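18th December

Isden Hall, student center refit. Daylight and section studies, continued.

Reran the lower lounge with the revised stair opening. The old section has the lounge floor 2 ft below the corridor, which rules out a level route from the east door. Bjartur's option B raises the slab to match and loses headroom over the mail room. Checked: still legal, tight at the duct crossing. Option C moves the duct. Prefer C, pending a price from Bjarnason.

Floor area after infill comes to 1093 sq m gross by my takeoff. Sigrún had a lower figure in July, but her sheet leaves out the link to the library. Use mine until the survey is corrected.

Ramp on the uphill side: slope works only if the landing turns toward the loading dock. Vibeke wants the dock kept clear for deliveries. Not resolved. Sketched a lift at grid 4 as the fallback. It serves all the main levels but misses the half landing by the radio station.

Envelope: existing single glazing on the south wall goes. Aba's thermal run assumes the brick stays uninsulated on the inside face, so the heating load is probably high. Ask for a second run with the furred wall.

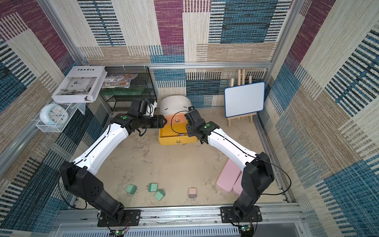 Section model at 1:50 needs the new roof monitor before the review. Current monitor is too shallow and the north clerestory reads as a slot. Recut from the Skotodier drawing set, sheet 4, and ignore the superseded dimensions on the cover sheet.

To do: send option C to Kaj, mark the duct route on the reflected ceiling plan, fix the door swing at the east vestibule.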